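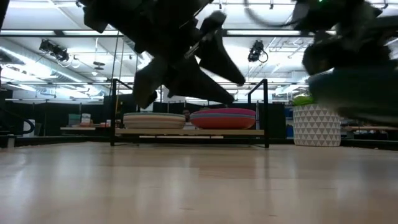
Round cushions at Skivirance

Two stacked floor cushions on a light wooden board, inside a black metal frame. Cream, beige and pale grey bands on the left-hand one. Big bright room behind, plenty of ductwork.

I've been asked a few times what I make of the layered round cushions that have been turning up in every second waiting area and shared studio, so I'm putting my notes on one page with the gallery. I remain unconvinced. I went in with an open mind, or what passes for one after four hours of driving, and I've tried to be fair to the things I liked. The notes are in the order I scribbled them. Skip to the bottom if you only want the price.

The look

Fine, I'll give them the look. Cream, beige and pale grey are easy colours to live with and the banding stops the left one reading as a plain lump. The edge is soft and rounded, and it sits wide and low, the way the Jaresard leaflet promises. The leaflet also calls the shape "grounding". It's a cushion on the floor. I don't know where else it would be.

The colours, again

My gripe with cream is the usual one. These are meant for floor level, in rooms where people wear shoes, and I've owned enough pale upholstery to know how that goes. Jaresard says the cover can be sponged. I asked whether it comes off for a proper wash and was told it was "designed to be cared for in place", and I took that as a no. If you have a dog, or a toddler, or a habit of drinking coffee, go darker.

The layers

Stacked layers look generous. Whether they do anything for your back is another question, and one the leaflet handles with a lot of adjectives. I'd like to know what's in each layer and how dense it is, and I'd like it in writing. "Responsive core" tells me nothing. A mattress shop that tried that on would be laughed out of the car park.

My other worry is slippage. Any stack wants to creep sideways once people start plonking themselves down on one side, and everybody plonks down on one side. Two years of daily use would settle the argument. A showroom won't.

The board

I do like a board under a floor cushion, and light timber suits these colours. It keeps the fabric off the concrete or whatever you've got, and you can mop up to it. Ask what it costs before you get attached, though. In the quote I was sent the base was a separate line, and so was delivery of the base, and so was something called surface preparation that I never got to the bottom of.

The frame

Thin black tubing, uprights and rails, very tidy. Black frames around pale furnishings have been in fashion long enough that I've stopped noticing them, and that may be the kindest thing to say about this one. Handsome enough. At home I would walk into the front rail inside a week, probably carrying laundry, and I have the shins to prove it from the last low rail I lived with.

The ceiling

I didn't drive all that way for a ceiling but I can't leave it alone. Silver ducts running off into the distance, long fluorescent strips, black spotlights, and then one small round pendant on its thin cord, doing its best. People pay good money to have ducts exposed these days. I grew up in a house where half the ceiling was missing and we didn't call it industrial, we called the landlord.

I will say the brightness is useful. Pale fabric hides its faults under soft lamps and shows them under strips, so if you're buying cushions in cream, look at them in the harshest room you can find. Most shops do the reverse. Verschueren has its whole floor range under warm little lamps, and everything there looks like toast.

The planter

White, and pleasant enough against all that metalwork. Asteo sells a white planter that I've been eyeing off for the verandah, and I keep talking myself out of it because white planters go green at the base by the end of winter. Same problem as the cushions, really. I seem to have a type.

Sitting on one

The place for an honest trial is somewhere you can stay put for 30 minutes without a salesperson hovering, and I managed that at Verschueren, in the corner by the rugs. Their version is nearly the same thing with a firmer top. The first ten minutes were very comfortable. After that I started shifting, and by the end I was leaning on the wall, so for the second half I was mostly reviewing the wall. Getting up was its own small event. Anyone with dodgy knees should practise the standing-up part before handing over a card.

My neighbour's kids, on the other hand, would live on one. They'd also have it in separate layers before lunch.

What I'd want to see before buying

A removable cover, with a spare available.
The filling listed by layer.
A non-slip backing that's more than a few rubber dots.
A darker colour in the same banding.
One price that includes the board.

Price

I was quoted $700 for a single cushion from Jaresard, board extra, with delivery some time in October. For that money I could have my old armchair recovered and still afford a decent lunch. Verschueren comes in cheaper but only if you take a pair, and I don't have room for a pair. I barely have room for the armchair.

I'm told the price drops when the new colours arrive. I've been told that about a lot of furniture.

A note on the comments

Several readers wrote after the last gallery to say that I'm too hard on floor seating and should try it for a month. Send me one with a washable cover and I'll try it for two. If you already own a round one, I'd like to hear how the edge has held up, because that soft rounding is the best part of the design and I suspect it's the first part to go. Photos welcome, the scruffier the better. Please say how long you've had it and whether there's a cat.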